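Juvwood Releases Planning and Perception Update for Mixed-Item Picking

February
By Juvwood Communications
Shares: 9 | Comments: 2

BRINCOMBE – Juvwood today released a new version of Itel, its software for robotic picking of mixed items. The update changes how the program chooses a grasp and how it plans the arm's path to reach it. It is available now to all current license holders at no added cost.

Itel takes input from a fixed camera, separates the items in a tray, and ranks possible grasps for each one. In earlier versions, grasp ranking and motion planning ran one after the other. If the planner could not find a path to the top-ranked grasp, the cycle started over. The new version runs both steps together and drops any grasp the arm cannot reach before it is ranked.

"Most of the lost time was in retries," said Priya Montoya, who leads the planning group at Juvwood. "The camera would find a good grasp, the planner would reject it, and we would go back to the beginning. We moved the reach check to the front."

The perception module has also been retrained. Clear packaging has been a weak point for the software, which often read reflections on plastic as separate items or missed the item altogether. The training set now includes 315 additional item types, many of them bagged or shiny.

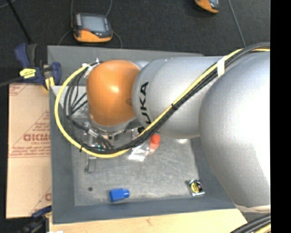 Users will also find a new cable model in the planner. Operators can enter the length and mounting points of any hoses or cables fixed to the outside of the arm, and Itel will limit wrist rotation to keep slack within a set range. Before this release, those limits had to be written by hand for each cell.

Kapoor, a parts distributor that has been testing the update, ran it on small goods such as caps, hand tools and bagged items. "We used to keep a list of things we would not put in the tray," said Jalen Alcantara, automation manager at Kapoor. "The list is shorter now. Soft bags are still slower than hard parts, and we have told Juvwood that."

Planning logs are now saved in plain text and can be replayed in the Itel simulator. The default log holds the last 200 cycles. Sites that need a longer history can change the setting in the cell configuration file.

Existing cell files will load without changes, but camera calibration must be run again after installation. Release notes and the calibration guide are available through the customer portal.

Media contact: Juvwood Communications, Brincombe
© Juvwood. All rights reserved.
Back to top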